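La vajilla de Flenbridge

El encargo de Flenbridge cabía en una línea: decidir entre la pinza Brondier y la Drenddale antes de que acabara junio. Afia Ansah lo leyó dos veces, buscando la trampa, y puso el mantel verde. 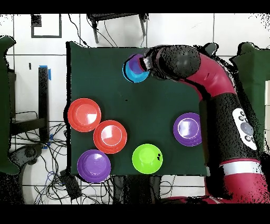

Primer asalto

La Brondier costaba 2000 euros más y agarraba con modales de duquesa. Afia anotó «elegante» en la casilla de fuerza, la única que quedaba libre. 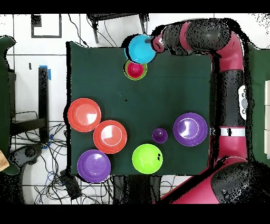
Afia nunca se había fiado de las pinzas caras. Tenía en casa un sacacorchos eléctrico que opinaba. Mientras la Brondier sujetaba por el borde el cuenco turquesa, ella pensó en su suegra sirviendo sopa – la misma dignidad, la misma lentitud – y le restó 7 puntos.

Luego montó la Drenddale, que venía sin manual y con un tornillo de sobra.

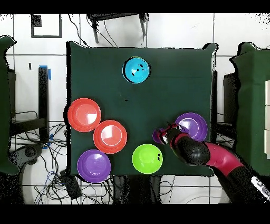 Yaw Owusu preguntó desde la puerta si el tornillo sobraba o faltaba en otro sitio. Afia contestó que eso era filosofía y que la facturaban aparte.

A las 16 pruebas seguían empatadas. El informe recomendó, con mucha firmeza, repetirlo todo en otoño.
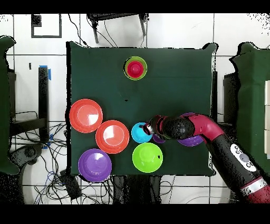 La mesa de Afia, en plena comparativa.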